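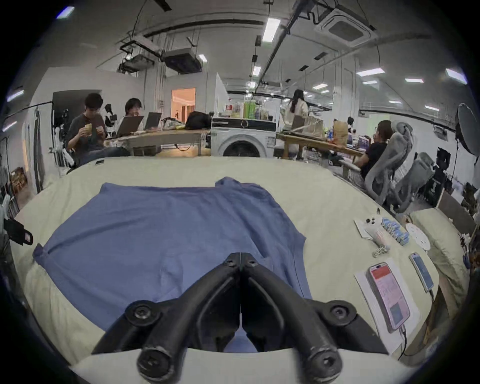 From: Dennis Urio
To: Tretora parents list
Date: 2026-10-26
Subject: Re: first night away from home, the children of class 2

Dear Obadia, dear all,

thank you for your message. I read it to my wife at breakfast and we both laughed, and then she said "but what do we do if ours cries also?", so I will try to answer from our experience with the big one. He went to Stiltileo in June with the older group, and he had never slept in another house before, only at his grandmother's.

Obadia Kariuki wrote:
> My daughter is very excited about the night in Stiltileo until it
> becomes dark outside, and then every evening she tells me she will
> not go. In the morning she is packing again. Did other families have
> this? I do not want to push her, but I also do not want that she
> stays home and is sorry afterwards when the others tell their
> stories. Also, is it allowed that they telephone us in the evening?

Yes, we had exactly this. In the evening he did not want to go and in the morning he asked for the big rucksack. We stopped to talk about it after supper and spoke about it only in the daytime, and this helped more than everything else. In the evening we read the same book as always and I did not mention the trip at all.

We also made one practice night. He slept at the house of his friend, two streets away from us, with his own pillow. At half past nine the friend's mother rang and I had already my shoes on, but she wanted only to know if he may have milk after brushing his teeth. I was a little bit disappointed, I must say!

About the telephone: in June the children could not ring home, but the teacher wrote one message to all parents after the lights were out. I do not know if it will be the same this time. Obadia, will you ask at the parents' evening, or shall I? For me it was harder than for him. I looked at the telephone the whole evening and the message said only "All asleep except two."

What he had in the bag, for those who are asking: pyjamas, his own pillow case, a torch, one soft animal, warm socks and a T-shirt more than was on the list. Please write the name in everything. After the last trip there were 7 socks in the school corridor and not one of them had a name. We found his jumper only at the end of the summer, in the bag of another boy, and it was already too small.

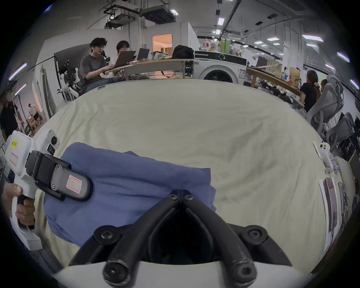 Blue cloth, folded, on the large table

The bus is from Stikel again and leaves from the side gate, not from the front. It costs 12 for each child and you can give it to the teacher in an envelope. If this is difficult for somebody at the moment, please speak with her alone, she is very kind with such things.

One more thing. Our little one becomes sick in the bus when she sits in the back. Is there another child who would like to sit with her near the front? She talks very much, so it should be a child who likes to listen, or who talks even more.

Obadia, if your daughter wants, she can come to us for a practice night on a Friday. We have a mattress, and the girls know each other well enough from swimming. You can come at any hour to fetch her, also in the middle of the night, we will not be angry. Please ring me before so that I can tie up the dog.

With kind greetings to all the families
Dennis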